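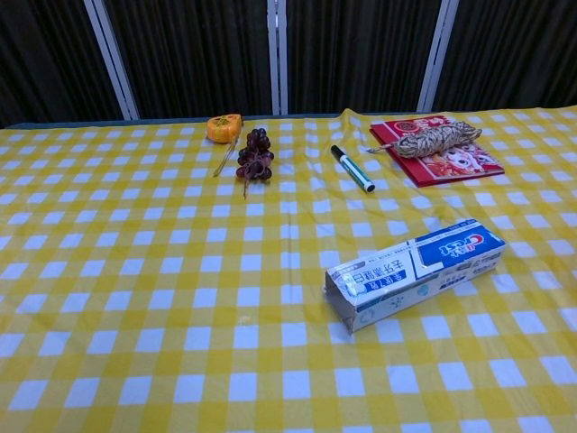
How does a robot learn to clear a table?

A kids' guide from the Trerkex after-school robot club
Put together by Lena Kurek, with help from Kinga and Barnabás

OK so you want to know what we do in robot club. Short version: we teach a robot to pick stuff up. Long version: keep reading, its not that long.

First, what is a robot?

A machine that does three jobs. It senses, it decides, it moves. Your toaster moves (pop!) but it doesn't look at the bread and think hmm, bit pale. A robot has to do the looking part too. Ours looks with cameras. Then a computer decides. Then motors move the arm.

Our arm is called Rustis. It has a shoulder, an elbow, a wrist and a gripper. A gripper is a hand with two fingers. Try it yourself: tape your fingers together so you only have a thumb and one big finger. Now pick up a pencil. Now pick up a string. See?

Why picking stuff up is hard

You've been grabbing things since you were a baby. You had lots of practice, you just forgot it. Rustis starts with zero practice.

Think about these:

A box of toothpaste. Flat sides, good for two fingers. But it's cardboard. Squeeze too hard and you get a dent. An open flap can bend when you bump it.

Fake grapes. Lots of little balls in a bunch. Where do you grab? The middle? The stem? Kinga says the stem. Barnabás says the middle. They have argued this since the first week.

A marker. It's long and round, so it can roll. You have to turn the gripper so the fingers go across it and not along it. Put your hand over a pencil and you'll see what I mean.

Twine. The worst one! A rope doesn't keep its shape. Pull one end and the whole thing changes. Engineers call this a "deformable" object, a long word for floppy.

A thin stick. Almost nothing to hold, and it lies right down on the table. The fingers have to go very low without crashing.

And a checkered tablecloth makes it harder again. You see yellow squares and your brain goes, fine, tablecloth, ignore it. A computer gets a big pile of numbers for all the colors, and every square has edges. It has to learn which edges are things and which are just pattern. Wrinkles too.

So how does it learn?

By copying. One of us moves the arm with a controller and does the job slowly. The computer saves what the cameras saw and how the arm moved, both together. One try from start to end is called a demonstration. We say demo.

One demo is no good. The robot would only learn that one spot. So we move the things and go again. Grapes on the left. Grapes on the right. Box sideways. Our goal is 300 demos by July and 600 after that. Mr. Vass (Gergely Vass, he runs the club) wants 3,000 one day. We all groaned.

Then comes training. The computer goes over all the demos again and again, and it guesses the next move each time. Wrong guess, it changes itself a tiny bit. Better guess next time, hopefully. It's a lot like practicing piano, only with no piano.

What goes wrong

Lots. Someone's sleeve gets in front of the camera. The gripper closes too early and grabs air. Somebody goes too fast because it's almost snack time (Barnabás). We don't throw the bad ones in with the good ones, we mark them in the notebook so they don't get mixed up.

Club rules

Hands off the table when the arm is on.
Say "moving!" before you move it.
Know where the red stop button is. If you're not sure about somthing, press it.
Change where things are after every demo.
Two people per turn, one drives and one writes.

Try it at home, no robot needed

Get a friend, some kitchen tongs and 3 things from a drawer. One hard, one squishy, one floppy. Your friend shuts their eyes and holds the tongs. You give directions but only with words like left, down, close. Then swap the things around and try again. Did your old directions still work? Probably not! You need new ones for every spot.

Words to know

Gripper: the robot's hand.
Demo: one try the robot can copy.
Deformable: floppy or squishy, changes shape.
Training: when the computer practices with the demos.

Want to join? Grades 4 to 6, ask Ms. Borbély at the front desk for the form. Bring a snack, no nuts please.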